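Caltorow Anti-Fatigue Floor Mat
Tretska Supply - Workshop and Standing Areas

The Caltorow is a foam floor mat for people who stand at a bench or counter most of the day. It comes in black or slate, with beveled edges on all four sides. Each mat weighs 8 pounds and lies flat after a day out of the roll.

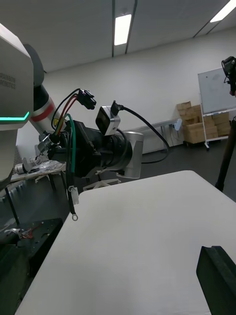 One buyer wrote in that the mat held up well through a winter of wet boots, but that the slate color shows salt marks sooner than the black. A damp cloth took them off.

Clean with mild soap and water. Do not use bleach or solvent cleaners. Mats can be joined side by side with the Curnex edge strip - sold separately, 2 per pack.

Load limit: 300 pounds per caster
Warranty: 2 years
Orders over $200 ship free

Replaces the older Lacroix mat, same footprint.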